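Filed under: Workshop notes / Dyeing / Yellows

Tuesday, October 16, 2018

Weld day at last! The bundles Ilse Van Rooij cut in July have been hanging in the loft at Premgate ever since, and the smell when I opened the bag was just as rank as I remembered.

Weighed out 400 g of dried tops, chopped short, and left them in the big pan overnight. Brought it up slowly this morning and held it at 50 degrees by the Jillon thermometer (the old glass one reads low, please stop using it). Our tap water is on the hard side, so I skipped the chalk for the first bath and added a pinch to the second.

Yarn is the Marchal two-ply, scoured last week, alum mordant, 20 skeins in all. I split them like this:

Bath 1 – straight weld, no chalk. Clear, slightly green lemon. Lovely stuff, even from end to end.
Bath 2 – weld with chalk. Wow. Much deeper, the sort of yellow that makes the white wall next to it look mauve. Best result we've had from this plant.
Bath 3 – exhaust of bath 2, with two skeins of the grey. Soft mustard. I was ready to throw this one out and now I want a jumper in it.

One skein from bath 1 has a pale patch where the tie was too tight. My fault, I was rushing. Figure-of-eight ties, loose, every time!

Recipe is written up as no. 616 in the Semomeck binder, with snippets stapled in. I've left a gap under it for the iron results. Ilse thinks a very small dip will give us a proper olive and I'm dying to try, but the iron pot needs its own spoon and its own corner first.

Light test: snippets from all three baths are taped in the south window, half under card. Will look at them in a month.

On naming the shades, we keep going round in circles. Bath 1 is easily "lemon". Bath 2 I'd call "duckling", and I'm not giving that one up.

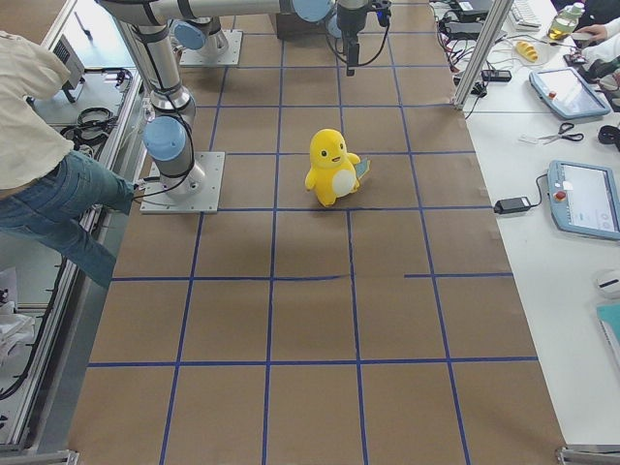 Bright yellow plush, white tummy, tiny orange beak. Duckling!

Still to do: rinse bath 3 again (the water was still running yellow at four), order more alum, and ask Ilse how much seed she saved. I'd like a full row of weld by the back fence next year – two if the beans can move.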